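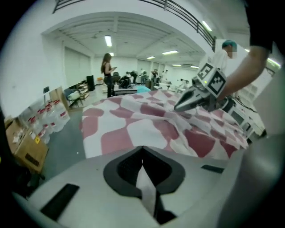 Lumside Couriers, drivers' and dispatch meeting, October

The meeting opened at 4:15 p.m., a little behind time while the last of the Rutell route came in and found chairs. Domingo Arancibia took the chair and thanked everyone warmly for a long month.

Minutes of the September meeting were read and approved, with one spelling fixed.

Parcel volume. We carried 723 parcels for Brultico in the first week of the new contract, and Domingo said he was very pleased (and so was the customer, who phoned to tell us so).

Vans. There was a good long talk about whether to lease or buy the two extra vans. Leasing would come to roughly $2,000 a month. Several drivers asked for a lower loading step whichever way we go. Held over until the Ashour dealership sends its written quote.

Routes. Route 111 will start 40 minutes earlier through the holidays. Agreed by all, with some friendly groaning.

Other business. The dispatch phone needs a new charger. Domingo to buy one.

Closed at 5:30 p.m.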